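Right, it's bowl week in our kitchen and I have a LOT to say, so mute me now if crockery isn't your thing. A thread.

1/ Background for anyone new: I've been sorting out the kitchen a shelf at a time since the start of September. Mugs are done. Pans are done (never again). This week is bowls, and I've been looking forward to it like a child waiting for the fair.

2/ It started because Raili Salminen gave a talk at the hall in Rollolham on how people used to stock a kitchen, and she said most homes got by with one big bowl and used it for everything. Bread, salad, peas, washing the lettuce, rising the dough. One bowl! I went home and opened our cupboard and had to sit down.

3/ So the rule I set myself was this. Everything comes out. Each bowl gets used for a proper job before it's allowed back in. No keeping things on looks alone. (I have already broken this rule, see further down.)

4/ First out was the heavy brown one that came with the house. Made a batch of scones in it. Lovely to mix in, stays put on the worktop, weighs as much as a small dog. It stays, but it's going on the bottom shelf because I value my toes.

5/ Next, the nest of steel ones. I know everyone loves these. I find them noisy! Every spoon sounds like a dropped tray. Kept two for whisking egg whites and the rest have gone to Merja Oksanen, who was thrilled, so everybody wins.

6/ And then the green one. Oh, the green one. I'd pushed it right to the back behind the colander and forgotten how much I like it. 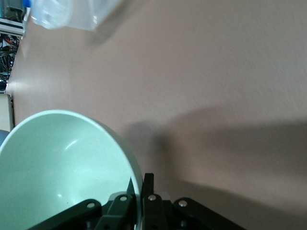

The big green bowl, seen from above.

7/ Look at that colour! Pale and minty, a bit milky, with a lighter line right round the rim. And it's so smooth inside that the light slides up the curve. I could stand there turning it about all morning, and I did for a good while, until the kettle boiled and I came to my senses.

8/ Bought it at the Clollolness market years ago, from a table where everything was priced at 4 or 7 pounds and the man wouldn't budge on either. It was one of the 7s. Best money I ever spent in that town, and I once had a very good crab sandwich there.

9/ Its proper job was potato salad for 20, for the street lunch. Big enough to turn everything over with two spoons and not fling a single potato on the floor. Anyone who has made potato salad in a bowl that's slightly too small will know what that means to me.

10/ Several of you have asked for the potato salad, so: waxy potatoes, boiled in their skins and cut up while still warm. Dressing goes on warm too - oil, vinegar, mustard, plenty of salt. Then leave it alone until it's cool. Spring onions, dill and chopped gherkins after that. No mayonnaise in my version, please don't write in.

11/ Lauri Ikonen did write in, to say it needs a boiled egg. Fine, Lauri. I tried it with the egg. It's very good with the egg.

12/ On storing big bowls, as that was the other thing people wanted to know: I've stopped stacking the ones I use most. If I have to lift three things to reach it, I'll use a saucepan instead and be cross about it. The green one now lives on the open shelf by the window with the lemons in it between jobs.

13/ A tea towel folded in between helps with the ones that do have to stack. Old pillowcase cut into squares works just as well and you get loads out of one.

14/ The confession. There's a tiny blue dish, no use for anything, holds maybe an olive. It failed every test. It's back in the cupboard and I won't be taking questions.

15/ Baking tins next! I opened that cupboard for a quick look and a flan ring rolled out and went under the cooker, so I'll be needing the long-handled broom before I do anything else. Send me your favourite big bowls in the meantime, I want to see all of them.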